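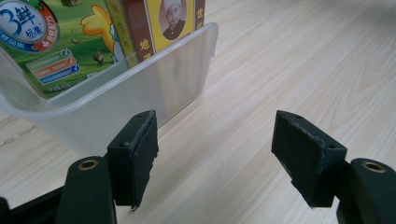
Guides > Equipment > Budgeting a gripper station

Start with the pads. Foam wears fast, so buy spares up front — 13 pairs for the year.

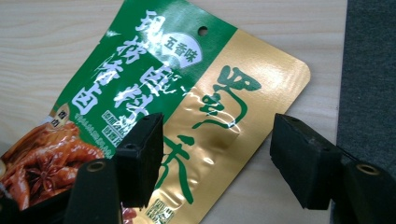

Then groceries. Shiny bags, boxes, pouches. Put 600 in the sheet and dont touch it.

Cables next.
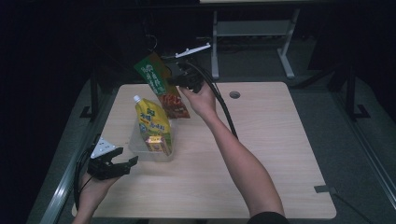 Order two grippers per station, plus 2 spare cables. Measure with arms out. A cable coming down along the forearm onto the table needs slack, so add that to the lenght. Clamps are seperate.
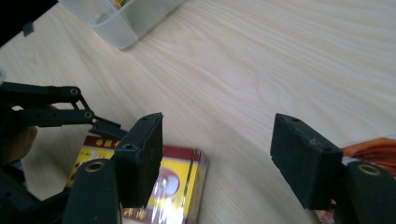
Firouzeh Fallahi

Get the Clernon quote before November.

Recent
Gatov rail prices
Dehghan table order
Orach lease or buy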